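The plaza runs and the heading fault

I promised a few people a write-up of what went wrong with our outdoor robot in March, and it is now October 2018, so I'm overdue. I have been waiting on a reply from the sensor supplier and it never came. What follows is my own account, from my notes and the logs.

The robot is a wheeled base we call Drernside, after the street the workshop is on. Dilani Siddiqui wrote most of the navigation code and I do the wiring, the batteries and the walking behind it with the stop button. The job was to cross a large paved square by itself, again and again, on a route we had drawn on a map. We were trying out a new planner, which Dilani named Sutherland. The planner is not the part that failed.

We picked a plaza with office buildings along the far side and a lot of open paving in the middle. Open space sounds easy for a robot. It is hard in one respect, which is that there is little close by for the laser to measure against. The buildings are out past its useful range. Out in the middle, position comes from the wheels, the GPS and the compass, and if one of those is lying the others have to outvote it.
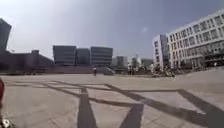 Why not follow the lines in the paving?
We talked about it. Patterns like that get covered by leaves, shadows and parked bikes, and the map would have needed redoing for every site. Dilani also wanted a method that would work on plain ground.

The fault

On run 6 the robot set off normally, went straight for the first stretch, and then began to pull to the left. It was a slow curve. I was walking behind it and took it for the planner going around something, so I let it go on longer than I should have. When I called out, Dilani said the screen showed it dead on the line.

That was the worrying part. The robot believed it was on its route. By the time I pressed the stop button it was 30 feet off the line and still driving at full walking speed toward the edge of the square. The button worked. No one was near it and nothing got hit, but the software would not have stopped it until the laser saw something, and the laser is mounted too high to see a curb or a step.

We carried on that day with a speed limit and one of us walking in front, only to collect logs. It did the same thing on two more runs, in different places, which ruled out a problem with one spot on the ground.

What the logs said

Going through them took most of a week. The message I kept coming back to was number 1171, a warning from the compass board (a Trodano unit) that its calibration had expired. It was logged one time at startup and never again. Our code read it, wrote it to the file and did nothing else with it. From then on the heading drifted and was still marked as good.

The filter that blends the sensors believed the compass over the GPS because I had told it to. Months before, at the Wirncombe site, the GPS had been jumping next to tall walls, so I turned its weight down. I did not turn it back up and I did not write it in the notebook. That one is mine. 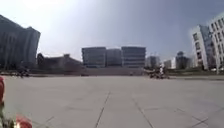
What we changed

The compass warning now stops the robot from starting. It can't be dismissed from the tablet.

Filter weights are kept in a file for each site, with the site name shown on the screen before a run. If the name is wrong, we don't go.

GPS and compass are compared all the time. If they disagree for more than a few seconds the base slows and then stops, and stays stopped until one of us resets it by hand.

There is a second laser down low at the front for curbs and steps. It was an ugly job to mount and the bracket still rattles.

The person with the button no longer asks if it looks right on the screen. If it looks wrong from where you stand, press. A false stop costs us a restart.

Since then we have logged 3054 minutes of driving with the new checks in place. It has stopped itself plenty of times, mostly near the bike racks outside the workshop, where the steel upsets the compass. I'm moving the compass up onto a mast next and will post the drawings when the bracket is done.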